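Dastell Furniture Words

A collection of short second-hand furniture notices, with labels for color, finish and condition words

What is in this package

Dastell is a text collection of 4000 short notices in which people sell or give away used furniture. Each notice was posted on the public notice board of Zeltcombe, on paper or in the online version of the board, and was later typed or copied into one common format. The labels mark three kinds of words: words for color, words for finish (matte, oiled, glossy and so on), and words for condition (scratched, like new, some wear).

The collection was made for studying how ordinary people talk about surfaces when they want another person to understand them quickly. A shop catalog has its own color names, and they often say very little. A seller who writes "brown, but more like coffee with a lot of milk" says much more, and this is the kind of phrase we wanted to keep.

The text is English only. Many of the sellers are not native speakers, and the spelling was not corrected. Please do not correct it in your copy if you plan to share results with other users of the collection, because the character positions of the labels will then be wrong.

Files

notices.tsv – one notice per line, 4000 lines plus a header line
labels.tsv – one label per line, with the notice number, start, end and type
terms.tsv – the list of base terms, with a short definition for each
split.tsv – says for every notice if it belongs to train, dev or test
guide.txt – the labeling guide, in the version used for the last round
CHANGES – what is different from the older versions

All files are UTF-8 with Unix line ends. The separator is a tab. Tabs inside the notices were replaced with one space, and line breaks were replaced with the two characters backslash and n.

Columns in notices.tsv

id – a number, never reused
source – paper or online
item – table, chair, shelf, bed, cabinet or other
text – the notice as it was written
price – a whole number, or empty if it was not given
free – yes or no

Please note that an empty price and free = yes are two different things. In the first versions they were mixed together, and older scripts may still expect this.

Columns in labels.tsv

id – the number of the notice
start, end – character positions, counting from zero, the end is not included
type – COLOR, FINISH or CONDITION
base – the base term from terms.tsv, or the word OPEN
round – 1 or 2

The value OPEN is used when a phrase clearly speaks of color, finish or condition but does not fit any base term. There are 50 base terms in total. We tried longer lists, and the agreement between labelers became worse each time.

Installation

You do not need to install anything to read the files. If you want to use our small command line tool, which is called Umby, unpack the folder umby next to the data files and run:

umby check
umby show 1

The first command compares the label positions with the text and reports any label that begins or ends in the middle of a word. It should report nothing. The second command prints the notice with its labels in square brackets. Umby needs Python 3 and has no other dependencies.

If you see an error about line ends, your unpacking program has probably changed them. Unpack again with text conversion turned off.

About the color words

Color is the hardest part of the collection, and within color the area between brown and gray is the hardest. The sellers use brown, gray-brown, taupe, mushroom, mud, stone, sand, cappuccino and many more. Two people who look at the same table will often not use the same word, and one person may change the word depending on the hour of the day. In the labeling guide we say that taupe is a base term, and that mushroom, stone and gray-brown are mapped to it, but that sand goes to beige. This decision can be discussed, and in version 1 it was different.

Light matters also. A seller may write "dark brown on one side, lighter by the window". In such a case we label both color phrases, and we do not try to decide which of them is the true color of the furniture.

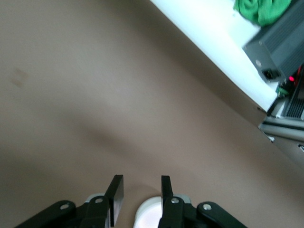 Taupe-brown tabletop with a flat matte finish. The upper left looks lighter and a darker band crosses the middle.

The finish words are fewer and easier. Matte and flat are mapped to the same base term, because in these notices they are used in the same way. Shiny and glossy are also mapped together. Satin has its own term, although some labelers wished to remove it. Oiled and waxed are kept apart, but please be careful with them: in many notices the seller does not seem to know which of the two was done.

Words for material are not labeled at all. In a phrase such as "oak color" the word oak is a color word and gets the label COLOR. In "solid oak" it is a material word and gets no label. In "oak table" we can not know, and the guide says to leave it without a label. This rule is strict and removes some useful cases, but it gave us fewer quarrels than the softer rule we had before.

Condition words

Condition is labeled on the phrase and not on the single word. "Small scratch on the left leg" is one label, from small to leg. When the seller says that something is absent, for example "no scratches", the whole phrase gets the label CONDITION with the base term good. Promises about the smell of the house, about pets and about smoking are not condition in our sense – they are left unlabeled, even when they are the longest part of the notice.

Some sellers describe a damage as an advantage ("lots of character", "has lived"). We label these with the base term worn. The tone is lost in this way, and if your interest is in politeness or in sales language you will probably want to label them again.

How the labels were made

The labeling had two rounds. In round 1 each notice was read by one labeler. In round 2 a second labeler read 600 notices without seeing the first labels, and the two versions were compared. Where they disagreed, the notice was talked over in a Friday meeting and one version was chosen. The notices from round 2 have the value 2 in the column round, and they are the more reliable ones.

Before both rounds all labelers worked on the same 100 practice notices. These are not part of the collection and are not counted anywhere in this file.

The notices were cut into words with Pesonen, our own splitter, only in order to help the labelers select phrases with the keyboard. The word borders are not stored. You may use any splitter that you like.

Split

The test part contains only notices from round 2. The dev part is mixed. When the same seller posted the same furniture more than one time, all the versions were put in the same part of the split. We found these by comparing the text, so a few pairs with very different wording may have escaped.

Private information

Telephone numbers, street names and e-mail addresses were replaced with PHONE, STREET and MAIL. Names of persons were replaced with NAME. The replacement was done by hand on the paper notices and by a script plus one reading on the online ones. If you find something we missed, please write to the project address in the file CONTACT and give only the id of the notice, without repeating the information itself.

Known problems

Paper notices are often shorter and have fewer color words, perhaps because the buyer could look at a drawing or ask a neighbor. Do not compare paper and online directly without thinking of this.

Tables are much more common than beds. Garden furniture is inside "other", and it brings almost all the uses of the word green.

The notice board was closed for renovation one November and the online version was used alone at that time. The source column is correct for this period, but a study of the seasons will see a strange jump.

The base term cream is used with too much freedom in round 1. We plan to look at it again.

Terms of use

You may use, copy and change the collection for research and teaching. You may not try to find out who wrote a notice. If you publish a changed version, give it a different name and keep the file CHANGES, adding your own lines at the top.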